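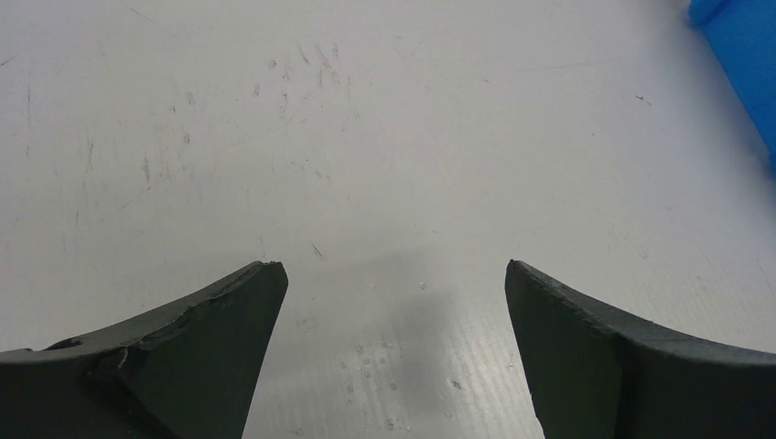

Tahira Chaudhry replied:
I must disagree with the proposal as it stands. A white ribbed surface is perfectly serviceable for sorting and light assembly, but I would not recommend it for any task that involves a blade. Once a knife has followed one of the ribs, the cut wanders and the sheet is marked for good.

Custódio Salgado wrote:
The proposal does not extend to cutting. Paragraph two of my original post refers to bench coverings for the sorting room only. Members are asked to comment on three points: the thickness of the sheet, the method of fixing, and whether white should be adopted throughout.

benchwright_59 wrote:
On fixing, our department used double-sided tape along all four sides and regretted it. The tape held very well and the bench underneath did not survive its removal. We now use clips at the rear and leave the front free. The sheet can be lifted and wiped on both sides.

Tahira Chaudhry replied:
Clips are acceptable where the bench has an overhang. Ours do not. The older Rengifo benches are flush to the wall, and there is nowhere for a clip to go.

stores.north wrote:
May I ask which direction the ribs are to run? This was left out of the Drumico order last year, and the sheets arrived cut the wrong way for the length of the bench. Small screws roll along the ribs quite readily. If the ribs run front to back, the screws end up on the floor.

Custódio Salgado wrote:
The point is noted. The order will specify ribs parallel to the front edge. The present estimate is for 40 sheets at a total of £1,737, delivery included, and the supplier has been asked to confirm the price until the end of July.

quiet_ledger wrote:
I question the expenditure. A roll of plain white vinyl would cover the same benches for around £300. It has no ribs, it can be cut with scissors, and it does not crack at the corners when leaned upon.

benchwright_59 wrote:
Vinyl curls. We had it in the Drerano building, and by the second winter every front edge had lifted. It also shows a glare under strip lighting which several staff found tiring.

quiet_ledger wrote:
With respect, the glare is a matter of finish. A matt vinyl is available.

Tahira Chaudhry replied:
I would support a trial of both materials on two adjoining benches before any order is placed. As regards colour, I have no objection to white. Dark parts are easily found on it, and a bench that needs cleaning is noticed.

stores.north wrote:
Seconded, provided that the offcuts are kept. They are useful as drawer liners.

Custódio Salgado wrote:
Two sample sheets will be requested. Would quiet_ledger kindly forward the reference for the matt vinyl, with the width of the roll?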